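Laundry Month: living with the Grinamero kit
By Attila Csonka
October
Last updated: October, 9 p.m. (corrected the section on finger tips, thanks Zsolt)
Print this page | E-mail this page

So the Grinamero two-arm kit has been on our floor since the start of the month, and I have been putting off writing it up, mostly for the very good reason that I would much sooner be playing with it. Leopold Moser asked in the comments whether I'd test it on something harder than stacking cups. Leopold, I went with laundry, and I'm having a great time.

If you missed the earlier post: it's a pair of arms, a gripper for each, wrist cameras, and a software package called Natgate that handles both the teleoperation and the recording. You drive the arms by hand, Natgate saves what the cameras and joints are doing, and later you train on it. You can buy it with or without setup service. I took the setup service and I'd do it again (more on that further down).

Most of my attention this month has gone to the wrist cameras. I used to think of them as a nice extra. Then I tried working at the mouth of a washing machine, where the drum sits back behind that fat rubber seal, and I changed my mind in a single evening. You get a wonderful close look at the seal and the little holes in the steel. You also get plenty of your own fingers, and you learn to read around them the way you stop noticing your nose.

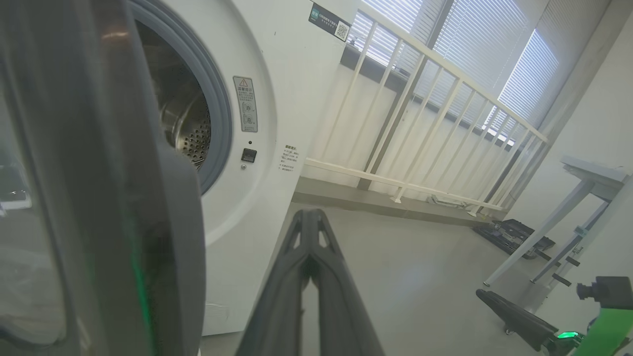

Grinamero Notes, No. 9

The fingers deserve a few paragraphs to themselves. They're long and they taper, and when I unpacked them I worried they'd be hopeless on cloth. A T-shirt doesn't have a handle! It has a thousand possible places to grab and most of them are bad. But a slim tip can get down into a fold and close on it, and a fold is pretty much always available in a heap of clothes. What you want to avoid is going in flat and trying to scoop. I spent two evenings scooping before Nomvula Jacobs watched over my shoulder for a minute and told me to pinch like I was picking up a kitten by the scruff. My success rate went up right there. I logged 103 tries that week and got 80 clean grabs, and nearly all the misses were from the scooping period.

Kids' clothes are my favorite thing to practice on. They're small and light, and the loud prints help me see which way the fabric is turned when it's all bunched up. Plain gray sweatpants are miserable by comparison. On a screen, a gray leg folded over another gray leg is one gray blob, and you end up guessing at depth. If you're going to try this at home, start with cartoon animals and work up to sweatpants.
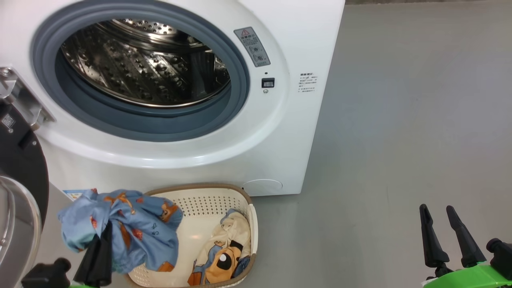
Filed under: Two-Arm Tasks

The part I keep showing people is how much a second arm gives you even when it isn't holding anything. My habit is to let the left do the grabbing while the right waits off to the side, open, ready to steady the basket or take a sleeve. Driving both took me a while to get used to. For the first few days my idle hand drifted, and Natgate faithfully recorded every bit of the drifting, so I threw those sessions out. There's a hold button for each arm on the controller. Use it. The quick-start sheet mentions it on the back, in small type, and it should be on the front in big type.

Things I like, in no order: the arms are quiet enough that I can run them with someone on the phone next door. The bright green mounts are easy to find in the corner of your eye, so I always know where the wrist is. The finger swap is a quick job with one tool. (Correction here: I first wrote that the tips come off separately. Zsolt Szilágyi wrote in to say that on this version you change the whole finger, and he's right. I'd mixed it up with the old Zullix set, where the tips did come off, generally when you didn't want them to.)

Things I don't like. The cables. There are too many of them and the clips that come in the box are too stiff for the size of the loops. The Natgate playback window forgets its layout every time you close it, so I drag the same camera views into the same places every single morning. And reaching low is still awkward. Anything down by the floor, a sock that fell short or the bottom of the basket, means bringing the wrist over at a steep angle, and your sense of where you are goes a bit funny. 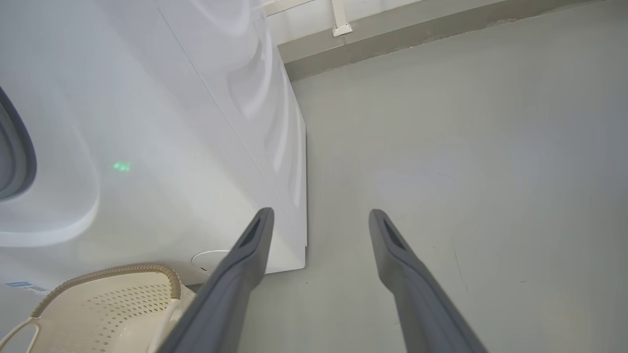

My fix for the low reaches has been to slow way down and go by the gap between the fingers. I line that gap up with whatever I'm after and ignore the rest of the view until I'm close. Tamás Tóth, who came out for the setup service, taught me that one and it was worth the price of the visit by itself. He also moved my left arm's base over by the width of a hand, which sounded like nothing and made the basket a whole lot easier to get at. I'd been blaming my own driving!

Would I tell you to buy it? If you like fiddling, and you have floor space and a patient household, yes, happily. If you want something that does your laundry while you're out, this is a kit for people who enjoy the learning part, and you should know that going in. I'm slower with it than I am with my own two hands, by a lot, and I look forward to it every evening anyway.

Next up is towels, which Nomvula says will humble me. I've also got the Erdős training add-on downloaded and haven't opened it yet. If any of you have run it with the Grinamero arms, leave a comment and tell me how much disk space I need to clear, as the product page is vague about it and my drive is already full of socks.

Print this page | E-mail this page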